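May 5, 2023

Slept badly again. The boiler on the second floor at Dallitz was thumping until gone two and I could hear it from the staff room, where I'd stupidly agreed to stay over so I could be up for the early start. My back knows all about that sofa.

So, the bathroom trial. I've written so much about it in here since February that I ought to put down what it's like now it has come, and not what I was afraid of in the winter. Some of what I was afraid of was daft. Some of it wasn't.

The firm is called Omedness and they'd sent one person, a polite young woman called Gwawr Beddoe, who had driven through the night and drank our coffee without complaining, which counts for something. Manolis had on his good jacket. He kept saying "support" whenever anybody came near. It's there to support the team. It's a support tool. Zoi said under her breath that a mop is a support tool and it doesn't need a password.

The thing does doors, taps, towels and wiping down. That's the list on the sheet, in that order. What the sheet means by "doors" is that it can find a lever handle and push it down, and Gwawr says that took them a long time and I believe her. I've been opening those bathroom doors for eleven years with a bucket in one hand and my elbow. I don't say that to be clever. I just didn't have a name for it as a skill until somebody wanted to sell it to us.

She let us watch on her laptop what comes from the little camera down by the gripper. Despina liked that part. I found it odd, seeing rooms I know like my own kitchen from down there, with those two black fingers held out in front of everything. She gave me copies of two, and I'm sticking them in.

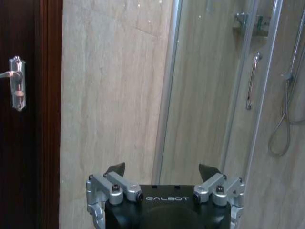
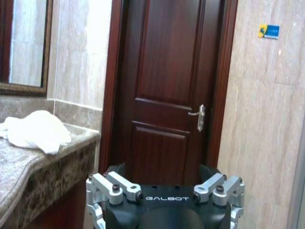 Photos: Gwawr Beddoe / Omedness

The first thing I look at is the shower. Curved glass, chrome rail, that hose hanging in its loop. Anyone who has cleaned one of those knows the glass is the easy bit. It's the rail and the bottom runner that take the time, and the back of the handle, and getting the hose to hang so that it looks as though no one has used it. I asked Gwawr what it does about the runner. She wrote it down. She wrote down quite a lot of what I said, and I noticed I was starting to talk slower so she could keep up, and then I thought, hang on, who's paying me for this?

That's the part that bothers me most, if I'm putting it plainly. They need us to tell it what we know. Which cloth. How you fold the towel so the edge doesn't show. That you do the mirror last if the guest has been shaving and first if they haven't. Ifigeneia has been here longer than any of us and she's a mine of this stuff, and she stood there handing it over for nothing because she's kind and because the girl was nice. I don't blame either of them. But I'd like to see it written down somewhere that it was worth something.

Then the towel on the counter in the second one. A white towel in a heap, half over the edge of the granite. To me that's two seconds. You pick it up as you go past, you don't even look. Gwawr says cloth is hard, it never lies the same way twice, and a heap like that is a proper problem for them. I felt a bit smug about it and then a bit ashamed of feeling smug, like a person who's pleased the new girl can't work the till.

Manolis gave us the figures after lunch. Vlachopoulos, who own us and four other places, have been told it will save 7 minutes on each bathroom. I asked who had timed it. It came from the firm. I asked how long they'd reckoned we take now, and he looked at his paper and said 45 minutes for a full room, bathroom included. Well, the target on my sheet is shorter than that and has been for two years, so either somebody has been telling them a story or somebody has been telling us one. He said he'd look into it. He has a special voice for looking into it.

There are 60 rooms here, so you can see why somebody upstairs gets excited. Multiply anything by that and it looks like money. What doesn't get multiplied is the going back. When the ironing press came in (Nultito, the big cream one, I still have the scar) we were promised the same sort of thing. What happened was that the press did sheets beautifully and one of us stood by it all morning feeding it and clearing it, and the other three did the floor that four used to do. No one was sacked. They said so in the meeting and it was true. Two people left and weren't replaced, and that was true as well.

I said so today. I wasn't rude. Manolis said this was a completely different kind of machine and I said yes, but it's the same kind of meeting. Zoi laughed and I wished she hadn't — it made it sound like a joke.

To be fair, and I do try to be in here even if I don't manage it out loud, there are things I'd hand over tomorrow. Kneeling on tile. My knees are finished and Ifigeneia's are worse. The bleach. If it could do the floor behind the toilet in every room and leave me the beds and the talking to people I would shake it by the finger. But when I asked about floors Gwawr said floors weren't in this phase. So the low, wet, nasty part is still ours, and what it's practising is the door handle.

Despina is much keener than me. She's twenty-three and says there'll be a job looking after the machines and she wants it. She asked Gwawr very good questions, about what happens when it gets stuck and who gets called and whether you need a certificate. I hope she gets it. I did ask afterwards whether it would be paid more than cleaning, and Manolis said the role hadn't been graded yet. She heard him say it. I could tell she'd decided not to mind.

What I want to ask next time, so I don't forget:

Who gets the blame if it chips the granite. Whether the pictures are kept, and where, and what if there's a guest's washbag out. Whether our times on the sheet go down before the thing works or after. Whether any of us can say no to being followed round with a notebook. And what they do with the minutes, if there are any. If I get them back as minutes I'll take them. I could do with sitting down at eleven.

Gwawr told me as she was packing up that her mother cleaned offices. I didn't know what to do with that. She seemed to want me to say something, so I said it was hard work, and she said yes, it was. Then she asked if I'd show her the towel fold again and I did.

Home by five. Lentils. The bus was full of school children and I stood the whole way. Zoi rang later wanting to know if I'd put my name to a letter, and I said I'd want to read it first, so she's bringing it in. She says 1,000 people in the union have signed something like it already, though she couldn't tell me where or what it said exactly. I'll read it. I've signed things before on the strength of Zoi's voice and regretted it.

Must remember knee cream and to ring about the boiler — the one at home, not theirs.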